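Oda Solheim has been mending other people's clothes for 18 years, and for the last 11 of them she has done it from two rooms above the bakery in Ustham. The stairs are steep and the sign by the door is small. She says that suits her.

"I get the people who really want something repaired," she says. "If you only half want it, you don't come up those stairs."

She trained as a dressmaker and spent her twenties altering wedding dresses for a shop called Brava, which closed. The work paid well in summer and hardly at all in winter. She began taking in repairs to fill the gap, mostly school coats and work trousers, and found she liked them more.

"With a wedding dress everyone is frightened, including me," she says. "With a pair of trousers you can sit down and think."

Most of what comes in now is zips. She reckons them to be half the week's work in November, when people take out last year's coats and find that the slider has gone. She can often tell from the phone call what is wrong. If the teeth close and then open again behind the slider, the slider is worn and can be swapped in a few minutes. If a tooth is missing near the bottom, the whole zip has to come out.

"People have been told a broken zip means a new coat. I charge 29 for a full replacement on a child's jacket. Some of them go quiet and I know they are working out what the jacket cost."

She does not blame them. Cheap clothes are her main competition, she says, and she has bought them herself. What bothers her is the way they are put together. She turns a sleeve inside out on the table to show a seam allowance barely wider than the stitching.

"There is nothing here for me to hold on to. If it tears, it tears into the part you see. An older coat would give you a good strip of cloth inside, so you could let it out or take it in. Somebody had thought you might get bigger."

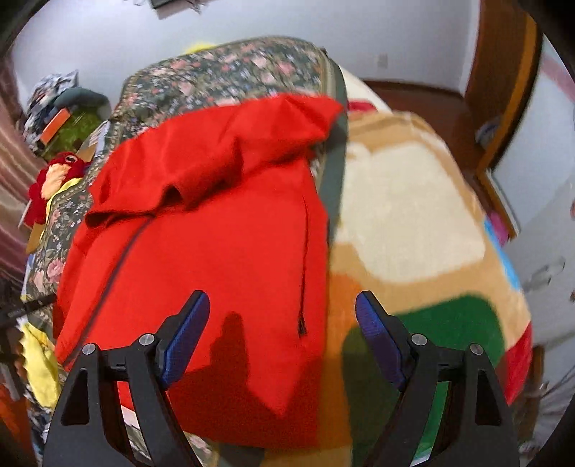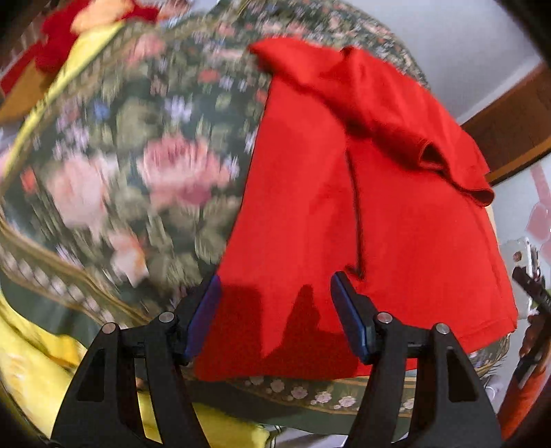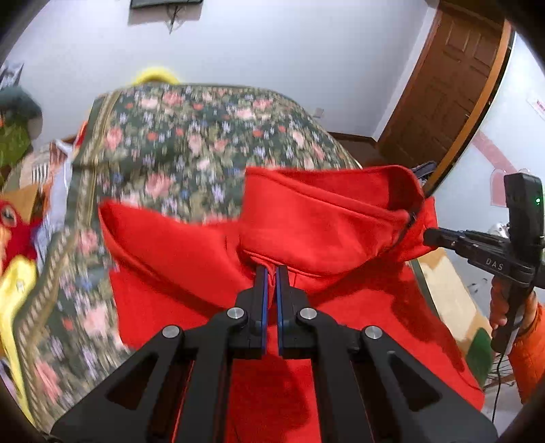 Solheim has firm opinions on what is worth saving. She will turn work away if the cloth itself is finished, because a new seam in rotten fabric only moves the hole. Sportswear with a rubbery coating that has started to peel goes straight back to its owner. Hoodies she nearly always accepts, and a plain red one is the sort of thing she has in mind: thick enough to take a needle, with the strain in places she can predict. The weak points are the pockets, the cuffs, and the spot just below the neckline where the front opening begins and people tug at it every day. She puts a square of woven tape behind that spot, on the inside, and stitches round it twice.

"It takes me no time at all," she says. "They could do it in the factory."

Quilts are another matter. She takes two or three a year and warns the owners that it will be slow. Patchwork can be repaired a piece at a time, but a printed quilt has to be matched, and old prints are hard to find. Her supplier for years was Vidar Wikström, who ran a remnant shop in Flikham and kept pieces too small for anyone else to want. When he retired she bought what was left, 600 pieces in all, and they now fill the shelves on one side of the back room – sorted by weight of cloth, since sorting by colour drove her mad.

Does she teach? A little. Yichen Cui came to her two years ago wanting to learn darning and stayed. He now does the knitwear, which Solheim admits she never enjoyed, and has his own customers who ask for him. On the day I visit he is at the window with a grey jumper over a wooden mushroom, and says almost nothing for an hour.

"He's better than me," she says, loudly enough for him to hear. "His darns lie flat. Mine always had a bit of a ridge."

I ask what she would tell someone who owns a needle and not much else. She tells them to learn one stitch, a backstitch, and to do it small. She would also have them use a shorter thread than feels sensible, no longer than from hand to elbow. Long thread tangles, people lose patience, and the thing goes back in the drawer. Matching the colour exactly matters less than they think. A shade darker than the cloth will disappear, while a shade lighter will show.

And wash it first, she adds. She has a notice about this on the door now, after a pair of gardening trousers that she prefers not to discuss.

She is often asked whether visible mending, with bright patches and contrast thread, has been good for business. It has brought in younger customers, she says, and she will do it if they want it. Her own coat, hanging behind the door, is navy. She says it has been relined and has had both elbows replaced. I look for the joins and find one of them.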